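Jul 26, 2019
Bench notes, Astent two-arm kit (on loan from Luduvier)

Goal: decide whether the kit is worth buying for the bin handling work, or whether we stay with the Trastesico single arm and add a second one ourselves.

Setup

Both arms are on the common black rail, cables routed to the front duct. The bolt pattern matches the drawing. The manual gives the base screws a torque value on page 5 and a different one in the appendix. Used the lower one, asked Luduvier which is right. No answer yet.

Homing is run per arm, left first. The right arm refused twice with a joint limit warning until I moved it by hand to mid range. Add to the startup sheet.

Cable slack is my main complaint. The purple leads follow the links on the outside, and the right one makes a loop out over the front edge near the base. Fine for a demo - not fine for 1000 cycles. Chaimae El Khatib suggests clips at the elbow. Ask whether Ashour has them in stock.

Bin position for the reach check: left of center, long side running front to back, nothing in it. Left gripper beside the bin, right arm parked toward the back right corner.

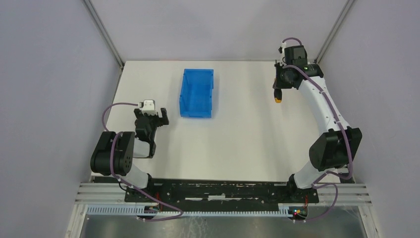
Reach and repeatability

Right arm gets to the back corner with the elbow well short of its limit. Left arm is more cramped when the bin is this close, and the wrist has to fold before it can come over the side wall. Moving the bin 70 mm to the right should help. Not tried.

Repeat error on the left arm came out at just over 2 mm at the fingertip, measured with the dial gauge after warmup. Data sheet claims better. Repeat with the base screws at the higher torque before complaining.

Open

- torque value from Luduvier
- price for spare fingers, both types
- does the service plan cover camera modules or only the arms
- same reach check on the Trastesico arm, same bin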